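Leave the Microchip Rule Alone
By Rizwan Seneviratne
3 June 2026

In July the town of Flinberg will vote on a small change with a big effect. The council wants to end free microchips for dogs and cats, and to ask every owner to pay the full price at the clinic. I think this is a mistake.

I came to Flinberg with one old dog and not much money. At the Haslinger shelter a young woman put the chip under his skin in less than a minute, and she did not ask me what I earn. Two winters later he ran away during a storm. A farmer near Brenik found him, 900 meters from the railway line, and the same evening I had a telephone call.
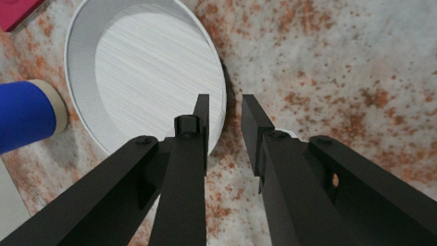

The council says that the program costs too much. Last year the shelter chipped 1,036 animals, and I accept that this is real work and real money. But a lost dog without a chip also costs money. He must be fed, he must be kept warm, and sometimes he stays for months – while his family is putting paper notices on trees in the wrong village.

Some people say that a responsible owner will pay anyway. Maybe most of them will. I am thinking of my neighbor, who is retired and has three cats from the street. For her, about 100 dollars is the heating bill.

If the council needs to save, it could ask for a small voluntary payment from those who can give it. I would pay it gladly, and I will say so at the meeting.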